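December, bench notebook, dye and pigment corner

Started after lunch and went right through to 8 in the evening, which should say something about how well it went. This is the follow-up to the onion skin trials, and I want to get it all down while I still remember which jar was which.

The plan was simple enough. Take the yellow concentrate from the last cook, find out how far it will stretch, and see whether it is worth making as a regular stock for the Koritz wool or whether we should keep it for paper only. I had 300 g of dry skins left in the sack under the sink, mostly yellow onions with a few reds that I picked out by hand. The reds go in their own bag now (labeled, top shelf, please leave them there, I have plans).

Simmered the skins in the big enamel pot, lid on, never letting it get to a real boil. The smell is much nicer than people say! It was like soup for the first hour and then more like hay. Color came out fast. I pulled a spoonful every so often and dripped it on a strip of filter paper, and the strip is taped to the facing page. Look at the jump between the third drip and the fourth. After that it barely moves, so there is no point in cooking longer than we do. I had been leaving it on all afternoon for nothing.

Strained twice, first through the coarse sieve and then through the old cotton cloth. The cloth is now a gorgeous color and I am tempted to hem it and hang it up. The second straining matters a lot more than I had thought. Without it there is a fine brown sludge that settles overnight and makes the paper look dirty, and with it the liquid stays bright.

On bottles. We are out of the tall narrow ones, so I have moved over to the frosted wide-neck ones from the Plilent box. I like them so much better. The opening takes a brush straight in, or a spoon, or the end of the big pipette, and the collar under the threads gives you something to hook a finger under when your gloves are slippery. You can also judge the level through the side without opening anything, at least well enough to know when to cook more.

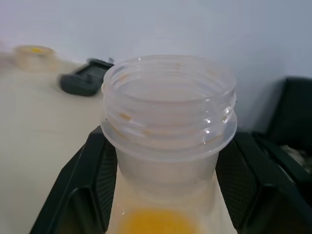 The yellow runs orange wherever it gets thin and dries, and I find that really interesting. Same liquid, same cook, but a smear left on plastic or on the rim of a dish goes a warm peachy shade, where the pool of it stays properly yellow. On paper I get a touch of the same thing at the edges of a wash. I spent far too long making puddles on scrap card just to watch the edges turn. If we could get that on purpose, say as a border on the end papers, it would be lovely. Note to try: tilt the sheet while wet, let it collect along one side, leave it alone.

Wipe the threads before capping, by the way. Dried dye in a screw thread is miserable to deal with, and two of the old caps are stuck for good.

Dilutions, all on the cream Vanhove sheet, one coat, flat brush:

Straight from the bottle - deep golden, a little streaky, dries darker than you expect
One part to 2 of water - my favorite, even and sunny
One part to 8 - pale straw, very soft, good under pencil
One part to 16 - hardly there, but hold it next to a bare sheet and you do see it

I had assumed the last one would be useless. It is a beautiful thing to draw on. It takes the glare off the sheet and nothing more. I did a spare set so anyone who wants to try ink on it can help themselves, they are in the flat drawer.

Wool was patchier. The skein that had its alum bath the night before took the color evenly and came out a fat, rich yellow like egg yolk. The one I rushed (alum and dye in the same pot, I know, I know) is blotchy, with pale bits wherever the ties were too tight. Loosen the ties. I write this every time and every time I find a tight one. I rinsed both until the water ran clear and hung them over the bath, away from the window.

A pinch of iron in a cupful of the dye turned it olive in the time it took me to put the lid back on the iron jar. Wonderful stuff, but keep it far away from the yellow. Separate spoon, separate cup, and the cup has a black cross on the bottom.

Left over for next time:

Light test. Half of each strip under card, half out on the sill, check in the new year.
Clove oil in one bottle and none in another, to see which goes moldy first. Both are in the fridge in the Skorkel crate, lower shelf, and should stay there.
Ask around for more skins. The market stall sweeps up a whole crate of them at closing and will give them away if somebody turns up with a bag.
New caps.
Try the same paper with the red skins, straight and at one part to 2, before buying any more alum.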